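Buying hands before arms

The equipment lead at Drestari spent most of November on a budget for the company's food handling bench. We asked what the money goes to.

"Hands," she said. "People plan for the arm and treat the hand as an accessory. Fingers are what you wear out, and fingers are what you wait for."

Her first draft set aside 30 percent of the total for hands and spares. The version she sent to the Oakley office in December 2022 has it at 50. Two quotes came in, one from Salurport and one from Brornach. Salurport was cheaper per hand, but would only sell finger modules in lots of 100. "We'd be storing them for years. Brornach will ship 3 at a time, so that settled it."

Peeled fruit is the task she uses to compare models. It is soft, it rolls, and it costs very little to replace.

"A spec sheet gives you grip force at the top end. I want to know about the bottom end – how lightly can it close and still lift?"

She left the table and the backdrop off the request. The bench uses ordinary cloth and a bowl, paid for out of supplies. Cables are a separate line this time, as is service on both arms.

Her advice to a smaller shop is to ask for the lead time on one finger before asking the price of a hand. "If they can't tell you, keep looking."
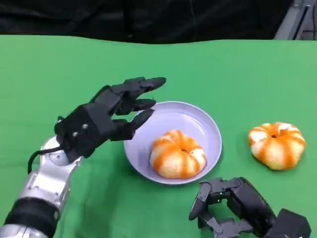

Two hands at the bench, with peeled tangerines and a bowl.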